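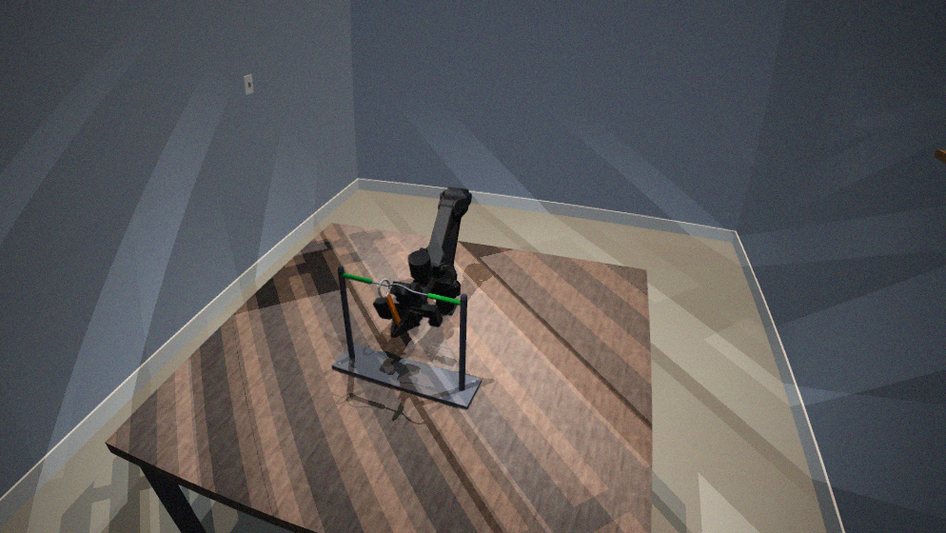
A rendering shows a robotic arm on a wooden table, with a green bar set between two posts in front of it.

GRUTANO, July 8, 2026 — The regional assembly of Juvau has approved a plan to merge 11 administrative agencies into four departments and to end the practice of appointing deputy governors without a vote of the chamber. The measure passed late in the evening session after two earlier drafts had been returned for changes.

Governor Ketill Overgaard introduced the plan in the spring, following a series of public meetings over delays in issuing building permits and paying pensions. Under the approved text, the licensing office, the land registry and the office of public works will be placed under a single department with its seat in Grutano. The district offices in Quaye and Dirngate will remain open but will no longer have directors of their own.

The plan eliminates 1,386 positions in the regional administration. Most of these are already vacant, according to the governor's office, and the remaining employees will be offered transfers within the new departments. Employees who decline a transfer will receive 60 days' notice and a payment based on length of service.

"Residents have been sent from one counter to another for too long," Overgaard told the assembly before the vote. "The departments established today will each answer for their decisions, and they will answer to this chamber."

Opposition members supported the limits on appointments but objected to the timetable. Gordon Sawatzky, who leads the opposition group, asked that the merger be delayed until an outside audit of the pension office is finished. His amendment was defeated. Sawatzky said his group would seek a separate hearing on the audit and would request the full record of transfers between agencies for the past two budget years.

Hermine Egger, the assembly member for Dirngate, voted against the plan. She said the district had received no written assurance that its land records would remain available locally. In reply, the governor's office stated that paper records would stay in the district and that copies would be provided on request at the present fee.

The rules on appointments take effect 30 days after publication in the official register. From that date, a deputy governor may be named only with the consent of a majority of the assembly, and a person serving in an acting capacity may not remain in the post beyond a single session. The two deputies now in office may complete their terms.

Takeshi Kudo, secretary of the regional civil service board, will oversee the transfer of staff and is required to report to the assembly each month until the work is complete. The new departments are to begin operating in October. Existing permits, contracts and pension orders will remain valid, and residents do not need to apply again.

Kimie Hosoda, who presides over the assembly, said the chamber would take up the related budget measure at its next session. That measure covers office leases in Quaye and the cost of combining the agencies' payroll systems. Written comments on the budget measure may be submitted to the assembly clerk in Grutano until the session opens.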